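**Notes de cours - Automatisation et gestes du quotidien, séance du 9 avril 2025**

Je reprends là où on s'était arrêtés en février, avec la question que vous me posez à chaque pause : alors, les robots, ils savent faire la cuisine ou pas ? (Et le rayonnage, et le linge, et le tri des vis en atelier, oui, oui, on y vient.) Ma réponse courte n'a pas bougé : ça dépend de ce que vous appelez « savoir faire ». La réponse longue, c'est ce polycopié !

## 1. Pourquoi un hamburger

J'aime beaucoup le hamburger comme exemple de cours. Tout le monde en a déjà monté un, il n'y a ni cuisson ni couteau dans la version dînette, et pourtant on y retrouve presque tout ce qui embête un bras manipulateur dans une vraie cuisine ou sur une ligne de préparation de commandes : saisir une pièce mince, la séparer de ses voisines, la poser à plat sur une pile qui n'est pas très stable, recommencer.

Prenez les tomates. Un humain glisse le bout du doigt sous la rondelle du dessus et n'y pense plus. Une pince à deux doigts, elle, doit trouver un bord libre, descendre à la bonne hauteur, serrer assez pour tenir et pas trop pour ne pas emporter la suivante. Et il y a les parois du bac ! Quelques centimètres de trop sur le côté et on tape dans le plastique. 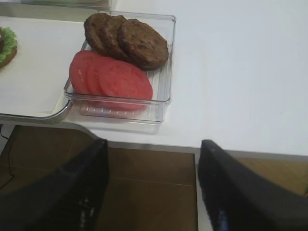
*Fig. 1 - Steaks et rondelles de tomate dans leur bac transparent, vus depuis la pince.*

Regardez comme les pièces se chevauchent. Pour le système de vision, la question « combien y a-t-il d'objets et où finit chacun » est déjà un petit casse-tête, alors que pour nous elle ne se pose même pas. Ajoutez un bac transparent, dont on voit surtout des reflets sur les bords et la table blanche au travers, et vous comprenez pourquoi je vous ai autant parlé de capteurs de profondeur au deuxième cours. Le transparent, c'est la bête noire de ces capteurs : certains voient à travers, d'autres inventent des trous.

À noter dans la marge (ça tombe souvent à l'oral) : percevoir un bord, atteindre ce bord et séparer deux pièces sont trois compétences distinctes. Un système peut être très bon sur la première et calamiteux sur la dernière.

## 2. Ce qu'on mesure, et comment on se fait avoir

Quand un fabricant vous montre une vidéo, demandez toujours combien d'essais il y a derrière. Je me répète, je sais. Dans l'exercice Clukex qu'on a fait ensemble, vous aviez 200 essais à dépouiller, et la moitié d'entre vous a voulu donner un seul taux de réussite. Or un essai de montage, c'est une chaîne d'étapes : pain, steak, fromage, tomate, salade, pain, dans un ordre ou un autre. Si chaque geste réussit 95 fois sur 100, ce qui paraît superbe, la chaîne complète de six gestes tombe vers 74 pour cent. Refaites le calcul chez vous, 0,95 puissance 6, ça vaut le coup de le voir une fois de ses yeux.

Autre piège, le critère d'arrivée. « Le hamburger est monté », d'accord, mais selon qui ? Est-ce qu'un fromage de travers compte comme un échec ? Une salade qui déborde ? Chez soi, on s'en moque complètement. Sur une ligne où le produit part ensuite en boîte, un coin qui dépasse peut coincer le couvercle. Le même résultat peut donc être bon à la maison et mauvais en atelier - j'insiste, parce que les dossiers que je corrige oublient presque tous d'écrire le critère avant de regarder les résultats.

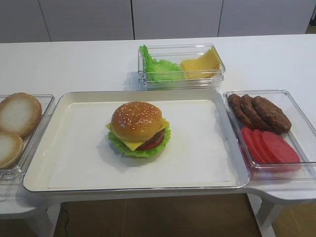
**Département Automatique et Robotique - Institut Stoyanova**

Avec un hamburger comme celui de la figure, je vous demande deux notations, faites séparément et sans vous parler. La première avec le critère « maison » : toutes les couches sont là et le pain est dessus. La seconde avec un critère « atelier » que vous rédigez vous-mêmes, en deux phrases maximum. Vous verrez que les coins du fromage, qui pointent à gauche et à droite, vont vous occuper un bon moment !

Pensez aussi à ce qui reste autour. La salade et le fromage partagent le même bac, derrière le plateau, et la salade est toute frisée, elle dépasse du rebord. C'est une matière souple, dont la forme change dès qu'on la touche : un plan de saisie calculé une seconde plus tôt peut être déjà faux. Les tranches de fromage, au contraire, sont planes et bien carrées, mais elles sont serrées les unes contre les autres. Deux difficultés opposées à quelques centimètres l'une de l'autre, dans un exercice qui a l'air d'un jeu d'enfant.

## 3. Et les vraies corvées, alors ?

Petit rappel historique, parce que j'y tiens. Dans ma collection de vieux papiers, j'ai une revue ménagère de 1935 qui promet la maîtresse de maison libérée par la machine. Pour la lessive, ce n'était pas si mal vu. Mais la machine à laver a gagné en changeant la corvée : on a enfermé le linge dans un tambour, et il a bien fallu que quelqu'un continue à le trier, l'étendre, le plier. Ce sont justement ces bouts-là qu'on demande aujourd'hui aux bras.

Mon avis (discutable, discutez-le !) :

- **En atelier, ça marche déjà** quand les pièces sont rigides, présentées toujours pareil, avec quelqu'un pour relancer en cas de blocage.
- **En cuisine collective, ça vient**, à condition de redessiner les bacs et l'ordre des postes. Le cas Setetti, dans votre dossier, ne parle presque que de ça.
- **À la maison**, je reste prudent. Chaque tiroir est différent, et l'utilisateur n'a aucune envie de passer environ 10 minutes à ranger avant que le robot range.

Côté apprentissage, on montre le geste à la machine, beaucoup de fois, et elle en tire une politique de commande. Le jeu Fisutier que vous utiliserez en TP contient 4000 démonstrations. Ça paraît énorme, et ça fond très vite dès qu'on change l'éclairage, la hauteur de la table ou la forme des bacs.

## 4. À préparer pour la prochaine séance

1. Choisissez une corvée que vous faites vraiment (pas « le ménage », une corvée précise : vider le lave-vaisselle, apparier des chaussettes).
2. Découpez-la en gestes élémentaires et soulignez celui qui vous paraît le plus dur pour une pince à deux doigts.
3. Écrivez le critère de réussite, version maison et version atelier.
4. Proposez une modification de l'environnement qui simplifierait la tâche sans toucher au robot.

Une page, manuscrite si vous voulez, mais lisible ! Ceux qui étaient absents en février récupèrent la feuille sur les préhenseurs dans la bannette devant la salle de TP.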